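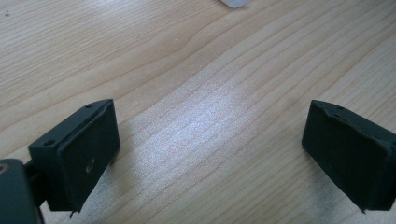

A reader who built the Nernness from the May files wrote to ask whether the fingers have to be printed as a matched pair, or whether one could be swapped out later without redoing the whole alignment. You can swap one, but please go through steps 4 to 8 again when you do, even if the new finger looks like a perfect twin of the old one. Two prints off the same machine can differ by more than you'd expect, and the jaw will find the difference before you do.

Section 3. Fitting and aligning the fingers

You will need the two printed fingers, the screws from the small bag in the Pluvska hardware kit, a 2 mm hex key, a sheet of 200 grit sandpaper and a flat tabletop with decent light. Set aside a quiet half hour for this. It's pleasant work if you're not rushing, and quite annoying if you are.

1. Switch off the Grusent driver board and pull its power plug. If you're building the hand-held version with no motor, skip ahead to step 2.

2. Look over each finger before it goes anywhere near the bracket. Run your thumb along the contact face and the top edge, feeling for strings, lifted lips or ragged corners left by the printer.

3. Trim anything loose with a sharp knife, always cutting away from your hand, and then sand lightly. A few strokes will do! The face needs to be flat, and a dull, slightly rough finish grips better than a shiny one.

4. Slide the left finger onto its bracket and start both screws, but leave them loose enough that the finger still wiggles.

5. Do the same on the right.

6. Close the jaw slowly by hand over a folded strip of paper and let the fingers settle against each other.

7. Tighten the screws a quarter turn at a time, going back and forth between left and right. Stop when they're snug.

CAUTION: The screws bite straight into plastic. If you strip a hole, print a new finger - glue will hold for an evening or two and then let go with something in the jaw.

8. Open the jaw fully, close it again and tug the paper. It should drag evenly along the whole face. If it slips at one end, loosen both screws on that side and repeat from step 6.

Note on material: our own set is printed in Horgan filament at 70 percent infill, and we retire a pair after 2000 closings or so much as a hairline crack at the screw holes, whichever comes first. Lighter infill is fine for a first try, though the fingers will flex on heavier objects.

Note on pads: leave them off until the bare fingers pass step 8. Padding hides a crooked face very nicely, and you'll be chasing the problem later in Section 4.

Section last revised Jul 5, 2019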